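Moving a chest freezer and fridge stuff 2 hrs away, what do I do with the food and drinks?
Household & Moving > Packing
Posted July 2, 2025 by Fadi Masri

Ok so we close on the new place in Morklow at the end of the month and I have a full fridge, a chest freezer in the garage, and a pantry shelf of bottles. Movers (Candix) say they won't take anything perishable and nothing liquid thats been opened. Drive is 2 hours if traffic is good. It will not be good.

Things I need to know:
how early do I unplug the freezer
can the fridge ride on its side in a trailer, it won't stand up under the cover
is it worth hauling drinks and sauces at all or just give it away

My brother in law says freezer can stay plugged in till the morning of. My wife says he also said that about his own freezer and they lost a whole turkey. Quote from Candix was 290 for the appliances alone so I may rent a trailer and do those myself. Any help appreciated, kind of short on time.

Elif Naz Gezer

Did this in May, same kind of distance. Quick version, typing on my lunch.

Freezer — stop buying frozen stuff now. Eat it down. Whatever's left goes in coolers the morning you leave, packed tight, no gaps, towels stuffed in the top. Don't open them in the car to check. Mine was still rock hard when we got there and that was with a stop for gas and a stop for the dog.

Unplug the day before to defrost. Not the morning of. Prop the lid, old towels on the floor, pan under the drain plug. Yes that means the food lives in coolers overnight or at a neighbors. Ask the neighbor. If you skip the defrost you get meltwater all over the trailer and then a smell in August.

Fridge upright. Please. If it really can't be, read your manual for which side it can go on, and then let it stand before you plug it back in. We let ours stand overnight. Tape the doors with something that won't pull the finish, take the shelves out and wrap them in bath towels you were going to pack anyway.

Drinks: sealed ones travel fine, opened ones don't. Caps loosen up. Tighten every one by hand, then a bag around each, then stand them in a box with the flaps up so you can see if something tips.

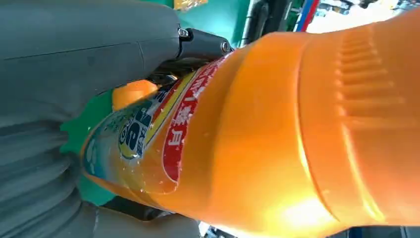
Can opened juice go in the cooler with the frozen food?

Put it in a separate cooler if you have one. Juice that leaks in with the meat packs is a mess and you'll end up tossing more than the juice. If there's only one cooler, drink the juice or leave it behind.

For sauces I kept mustard, soy sauce, the good hot sauce. Everything else went to my sister. A half jar of mayo is not worth the box space. Anything with vinegar or a lot of salt is pretty forgiving, anything with cream or egg I wouldn't mess with.

Label the cooler box OPEN FIRST on all sides. We labeled just the top and then stacked stuff on the top. Took an hour to find.

Oh and 290 for two appliances sounds high to me but depends on stairs. Ask if that's per hour or flat. Ours was flat and they still tried to add a fee for the piano that was on the list the whole time.

lalum_dad

just buy new food. you're gonna be tired

McIntyre_and_sons_garage

Agree with most of what Elif said. Couple things on the trailer side.

Weight low and forward of the axle, not all the way forward. Chest freezer goes in first, empty, against the front wall, fridge next to it. Ratchet straps — not rope, not bungees. Two straps on each, one high one low. Check them 11 miles out, then again at your first stop. They always settle a little.

Check what your trailer is rated for and what your hitch is rated for, people look at one and forget the other. Two appliances shouldn't be a problem, but if you start throwing in the pantry and the tool chest it adds up quick. I've pulled 400 pounds of canned goods for my mother, ask me how the tires looked.

Moving blanket under the freezer so it doesn't scrape, and carry a spare strap. Also measure the door at the new house before you load. Front door AND the one into the garage. A lot of people do the first one only.

On the defrost, fan pointed at the open lid speeds it up a lot. Don't chip at ice with a screwdriver, seen a few ruined that way.

Fadi Masri

Thanks all. Called Candix back, it was flat but didn't include the garage step, whatever that means. Renting the trailer. Neighbor has room for one cooler so we're eating fish sticks till then. Will measure the doors tonite.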